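Search this book
Enter keyword

Chapter 2
Sound at Live Events

Turn off the picture during a good match and you can still follow it. The crowd swells, a shoe squeaks, the commentator draws a quick breath -- and you know a goal is coming! Viewers forgive a soft image far sooner than they forgive a bad mix, and this chapter is all about how that mix gets made.
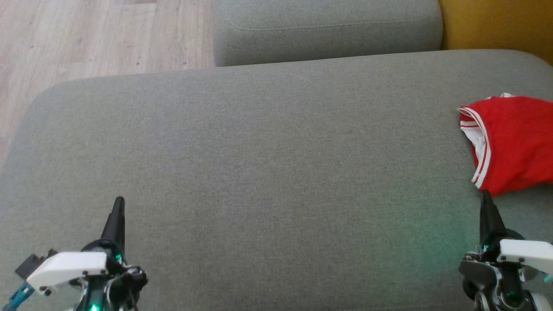 Our main case is the handball final at Didton, mixed by Hamdia Negussie with 70 microphones spread over the court, the benches and the stands. She had one small desk and a wonderful ear. We'll follow her signals from the floor to the truck, then out to the home listener.

Along the way you'll meet three ideas that come back all through the book: the bed, the spot and the voice. Learn to hear them separately first. Try it tonight with any game you like -- it's great fun, and Exercise 2 builds on it.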